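4.2 Fitting and using the Piko in-sink dish basket

The Piko basket sits inside the right bowl of a double sink and leaves the left bowl free for washing. Check that the bowl is at least 300 mm wide inside the rim before you start.

1. Take off all packaging and rinse the basket in warm water.
2. Wipe out the right bowl and clear any food scraps from the drain.
3. Lower the basket in level, with one grey end piece towards the front of the counter.
4. Press down lightly at both ends. If it rocks, lift it out and refit it.

Loading plates

5. Wash and rinse in the left bowl, then bring each plate across the divider.
6. Hold the plate by its rim and stand it upright between the wires. 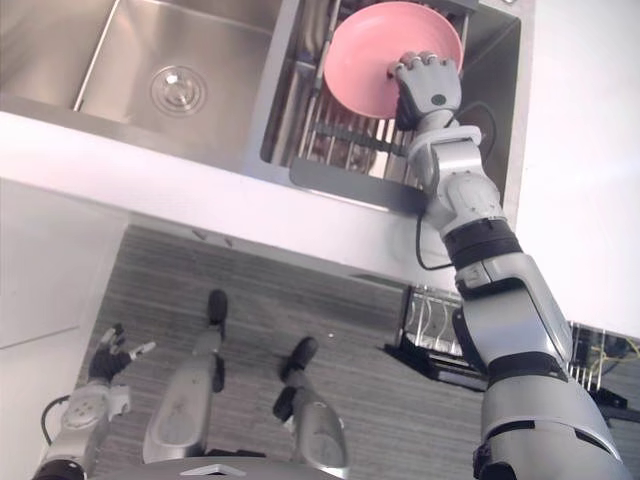 Fig. 3 – Pink plate held upright at the wires, right bowl.

7. Start at one end and leave a gap between large plates so the air can get through. Bowls go in last, tilted so water doesn't pool in the base.

Note: Leave plates to drain for 20 minutes before putting them away.

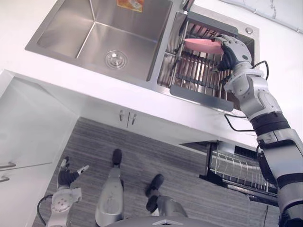

8. Once a week, lift the basket out and scrub the wires with a soft brush and dish liquid. Rinse well and dry with a tea towel.

Caution: Don't use bleach or steel wool – both will mark the finish. Don't stand heavy pots on the wires.

For spare end pieces, contact Reltport, Gandville.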